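April, ten past eleven at night

Fourteen faults in one day. I wrote the number on my hand so I'd have it for the report, then washed up for dinner and had to go back through the log and add them up again. Still 14.

The task, as Levbridge worded it when they sent us the work: two arms, one music stand, hold the sheets still and move the page wires. A child with a clarinet manages it. Our left arm goes into protective stop whenever it gets near the red sheet, and it goes with a clunk that I now hear in the shower.

This morning I was sure it was the torque limit. I raised it by a hair, felt clever, and got three clean runs in a row, so I went and told people. Run four, clunk. I should have a rule about not walking down the hall until lunch.

After lunch I blamed the stand. Tightened the collar, nudged the feet, swore at the feet. Then the software, which I rolled back to the Mancombe build, and which faulted 300 milliseconds sooner than the new one, so at least the new one is an improvement.

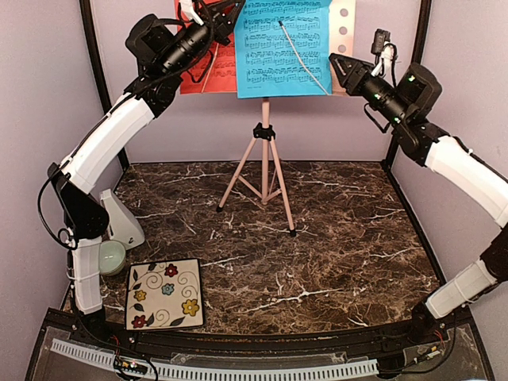
Both arms at the stand. Left one up by the red sheet, cable loop and all.

I had looked at that loop by the left gripper all day and thought of it as scenery. Around four I finally jogged the wrist by hand, very slowly, with the other hand on the stop button, and watched the cable. Past a certain angle it has no slack left. The joint pulls against its own wiring, the controller decides it has hit something, and it shuts down. Which is what I'd want it to do. It was telling me the truth all day and I kept turning down its hearing.

The part I don't like is my torque change. With the limit up, the arm was simply allowed to yank harder before it complained. If I'd kept going in that direction I would have had a lovely fault-free afternoon and then a torn connector, or worse, an arm with half its signals gone and my face near it. Limit is back where it was. I put that in the report too, in a sentence I rewrote several times and which still makes me look like an idiot.

Tomorrow: reroute the cable, ask Adstead for a longer one, run it slow with the stop in my hand. Buy milk.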